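Brulham Workshop Moves Small Parts to Compartment Boxes

14 Aug 2021

The shared workshop on Dreston Street in Brulham has finished moving its stock of small parts out of jars and paper bags and into plastic compartment boxes. The work covered the fasteners, craft findings and electrical spares held for members in the main room. The new storage has been open to members since the start of the month.

The job was planned in January by Viorica Bratu, the workshop's stores manager, after a stock check took far longer than the time set aside for it. Parts of the same type were found in several places, and many bags carried no size or only a color code that had gone out of use. Members had been buying new packs of screws and washers while older stock sat on the upper shelves.

The first stage was sorting. All loose parts were brought to the long table at the window end of the room and divided by family: threaded parts, plain pins and nails, hooks and eyes, beads and findings, electrical terminals. Each family was then split by size. Threaded parts were checked against a steel gauge, and any part with a damaged thread went into a scrap tin. Items that could not be identified were put in a tray marked with the date and will be thrown out if they are not claimed by January.

The second stage was boxing. Bratu's plan calls for one family per box, with sizes running from small to large, left to right, starting at the hinge side. A compartment is filled to no more than two thirds of its depth. Overfilled compartments were the main cause of mixing in the old trays, where parts crossed the dividers when the lid was shut or the tray was carried on its side.

Unopened packages are handled separately. They stay in their original packaging and are placed beside the box for that family until the open stock runs down. Only then is the new pack opened and emptied into its compartment. The printed size and material details are cut from the card and kept in the compartment with the parts.

"The card is the only record of what the part is," Bratu said. "Once it goes in the trash we are back to measuring."

The workshop now has 48 boxes in service. Each carries a number on the lid and the same number on the base. A printed list by the door gives the box number for each family and size. Liviu Nistor, who set up the list, said the numbering leaves gaps between families so that a box can be added without changing the labels on the rest.

The boxes were bought from Vasiliu, a local supplier of storage and shop fittings, in a single order. Nistor said three types were tried before the order was placed. The first had lift-out dividers that came loose when the box was tipped. The second had a colored lid, and members had to open it to see what was inside. The type chosen has a clear lid, and the contents can be read from above with the box closed. It is wider than the old trays, and two of the shelves had to be set deeper to take it.

Shelf heights were changed at the same time. Heavy boxes, mainly nuts, bolts and washers, are on the two lowest shelves. Light stock such as beads and terminals is at eye level. Boxes are stored flat, no more than five in a stack, with the number facing out. The top shelf is kept clear except for spare empty boxes.

The change affects how members use the room. Under the old system, jars were often left on benches between sessions. Boxes must now be taken to a table, opened there, and returned to the same shelf position when the work is done. The lid is to be closed before the box is lifted. Parts left over at the end of a session go into a return tray near the sink and are sorted by the stores team. Members are asked not to return loose parts to the compartments themselves unless they have checked the size.

Delia Chiriac, who runs the jewelry and beadwork sessions, said the findings boxes had already been through two classes. She asked for smaller compartments in the next order, as the shortest pins slide under each other and are slow to pick out. Her group has been using a folded sheet of paper as a scoop in the meantime.

Tudor Ene of the electrical bench has asked for a separate set of boxes for crimp terminals, which are now sharing space with fuses. Bratu said the request would be met from the spare boxes. The fuses will stay where they are, and the list by the door will be reprinted when the terminals have moved.

Some stock has not been included. Wood screws longer than the compartments remain in the drawers under the main bench. Springs are still in their old tins, as they catch on each other and lift out in a mass when placed in open compartments. Glue, solder and other supplies with a use-by date are kept in the metal cabinet and are checked on a different schedule.

A second stock check is planned for January. It will record the fill level of each compartment as full, half or low, with no piece count. Compartments marked low will be put on the next order, and those that have not moved will be offered to other workshops in the Cenis area. Members with surplus packs at home may bring them in if the packaging is sealed and the size is printed on it. Opened packs and mixed jars will not be accepted.

Questions on box positions go to Nistor. Requests for new sizes should be written on the sheet next to the list, with the member's name and the size needed.

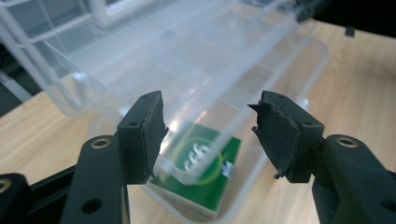 Opening Hours and Access

The main room is open to members every afternoon. The stores shelves can be used whenever the room is open. The metal cabinet is locked outside supervised sessions, and the key is held at the front desk.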